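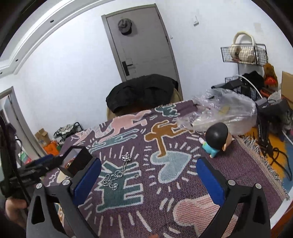

Re: Basine app loses bookmarks on tablet
30 Jul 2021

> After the update to version 8 all my bookmarks in the Basine
> reader are gone. I had 700 of them. Is there a way to get
> them back?

Hello,

I had the same problem on my Zemetti tablet. The bookmarks were still there, but the app was looking in the wrong folder. Please open Settings, then Storage, and choose "Old library". After this you must close the app completely and wait for the new index. For me it needed 13 minutes — please do not touch the screen during this time. Only 3 bookmarks were missing at the end.

Greetings from Flanholm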